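3.2 Collecting demonstrations by remote control

All demonstrations with soft objects were recorded in simulation. The operator steered the gripper with a hand-held controller, and the two fingers were opened and closed with a single trigger. Each operator had 11 practice runs, which were discarded. The recorded set holds 156 runs, of which 70 were made with the Jakton controller and the remainder with the older Prastix unit. Runs in which the operator let go of the trigger by mistake were kept, as in Coetzee and Pretorius.

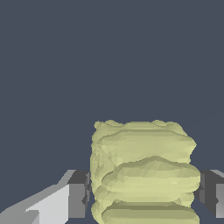

Figure 4. Soft object between the gripper fingers, simulated view.

Operators had no sense of touch and had to judge the grip by sight alone. We therefore asked them to bring both fingers in at the same height and to close slowly. The choice of closing height matters for a layered shape. In Figure 4 the middle bulge reaches further to the right than the layers above and below it, so that is where the right finger touches the object. The plain background gives no cue to depth, and operators relied on the shading of the creases. The mesh is coarse, with facets large enough to see.

Finger positions and trigger values were stored at every step. The mesh state was stored at every fourth step to limit file size. Labels were added afterwards at Turkham by one annotator.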